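중고 델 데스크톱 CPU 교체, 할 만한가요?

느린정원
사무용으로 쓰던 중고 델 본체가 하나 있습니다. 문서 작업이랑 가계부 정도만 하는데 창을 여러 개 띄우면 버벅입니다. 같은 소켓의 윗급 CPU가 중고로 싸게 나와서 고민 중입니다. 써멀구리스는 집에 있고 드라이버도 있습니다. 조립 경험은 램 꽂아본 게 전부입니다.

모래시계104
SSD부터 확인하세요. 하드디스크면 CPU 바꿔도 체감 없습니다.

느린정원
SSD는 달려 있습니다. 램은 8기가입니다.

북창동
그럼 램이 먼저죠. 문서 작업에 CPU 올려봐야 돈만 나갑니다. 창 여러 개에서 버벅이면 메모리 부족일 가능성이 큽니다.

Castmont
저는 생각이 다릅니다. 저도 재작년에 비슷한 본체를 CPU만 바꿨는데 엑셀 큰 파일 여는 시간이 확실히 줄었습니다. 작업 자체는 쿨러 떼고 레버 풀고 덮개 젖힌 다음 CPU를 수직으로 내려놓으면 끝입니다. 모서리 삼각형 표시 맞추고, 누르지 마세요.

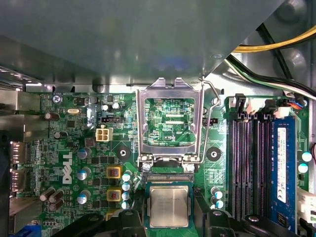

델 메인보드, 소켓 덮개를 연 상태

조용히 얹혀야 정상이고 힘이 들어가면 방향이 틀린 겁니다. 소켓 핀은 휘면 답이 없습니다.

북창동
엑셀 큰 파일이면 그렇겠죠. 글쓴이는 가계부라잖아요.

Castmont
가계부도 10년 치 쌓이면 큽니다.

모래시계104
바꾸기 전에 바이오스 업데이트는 꼭 하세요. 구버전이면 새 CPU를 인식 못 해서 화면이 안 뜨기도 합니다. 그리고 대기업 본체는 파워 용량이 300와트 이하인 것도 있으니 CPU 소비전력도 보시고요.

zendurance
쿨러도 봐야 합니다. 기본 쿨러가 낮은 등급용이면 윗급 얹고 나서 팬 소리가 커집니다. 저는 그것 때문에 결국 원래 CPU로 돌아갔습니다.

느린정원
답변 감사합니다. 작업 관리자를 보니 메모리가 90퍼센트 넘게 차 있네요. 램 먼저 늘려보고, 그래도 느리면 1월에 CPU를 알아보겠습니다.

북창동
램은 같은 규격으로 2개 맞춰서 꽂으세요.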